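Home | Projects | Open Positions | Visit Us | Contact

Equipment Planner, Part-Time (Uken Handling Lab, Flovimville)
Posted 8/20/22

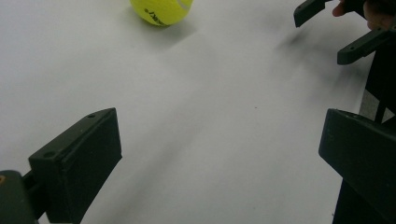
The job

Uken needs a person who can look at a wish list written by engineers and turn it into a budget. The current wish list is long and uses the word "essential" freely.

You would plan our gripper purchases for the Trumesari project, starting in October. That means comparing quotes, tracking spare fingers and fasteners, and asking what a thing costs to run after the part where everyone is excited about it. We have more than 200 open line items. Several are the same cable.

What you'd do

- Build a replacement schedule for hand-held and arm-mounted grippers
- Get two quotes for everything, even from suppliers we like
- Price tables, lighting and test objects (tennis balls are cheap, and we still manage to go over)
- Sit through the monthly Dufour supplier call with your camera on

What we'd like

Four years of purchasing or lab operations work. Robotics experience is welcome. Comfort with saying "next year" to a disappointed adult is required.

Pay and hours are set out in the application packet. Parking is free and uphill.

To apply, send a resume and one budget you are proud of to the Uken front office, quoting job number 2205. Spreadsheets with hidden columns will be unhidden.

We use cookies to improve your visit. Accept | Manage settings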